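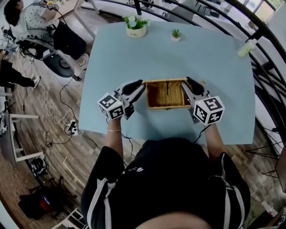 November 30, 2021
Table by the railing, basket layout

Moved on from trays to the woven basket today. It is the small rectangular one, open top, from the Fustari order. Table is the light blue one, same height setting as in June. Plants stay at the far side, bottle stays to the right near the railing. I want these three to remain fixed so that the basket is the only thing that changes between rounds.

Start position for the basket is the middle of the table, long side parallel to the near edge. Lift is by the rim, one side left and one side right, then set down again on the same spot. Target height is 6 cm above the surface. Higher than that and the set-down gets sloppy.

Notes on the basket itself:

Weave is uneven along the rim. Two of the strands on one long side stand proud and catch. Pressed them back by hand, they came up again after a few lifts. Trimmed one. Left the other for now, will see if a drop of glue holds it.

Walls flex inward when squeezed from the sides. Recovery is slow compared with the plastic bins, and after a long run the opening is visibly narrower in the middle. Width at the rim, measured before starting: 80 mm at both ends. After the last round: 80 at the ends, 3 mm less in the middle. Not enough to matter for lifting. It will matter if we go back to putting things inside.

Base is not flat. It rocks on one diagonal. Khasawneh protocol says to shim anything that rocks, but a shim under wicker shows and shifts, so I skipped it and wrote the deviation on the sheet.

Rounds completed: 43. Discarded 3, all for the same fault (rim slipped on one side, basket landed turned). No damage to the weave from those.
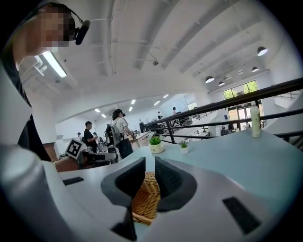

Spacing behind the basket is tighter than it looks on the Atness plan. With the plants where they are there is enough room to reach forward and back, but a lift that drifts away from the near edge ends up close to the pots. Pulled the start position 6 cm toward the near edge after the first set and had no further trouble. Plan needs to be updated to match. The smaller pot is light and moves if the table is bumped – put a bit of putty under it.

The bottle can stay. It is out of the way as long as nobody starts the basket to the right of center. If we do the offset starts on the Gultska list, it has to go somewhere else first.

Table surface: wiped before the first round and again at the break. The wicker sheds small fibers, mostly from the base. They are easy to miss on the pale top. Add a wipe between sets to the checklist.

Open items:

Glue for the loose strand, clear, thin.
Second basket of the same size as a spare. Check the weave at the rim before accepting it.
Mark the new start position with tape at the corners.
Re-measure rim width in the morning before anything is lifted, to see if it recovers overnight.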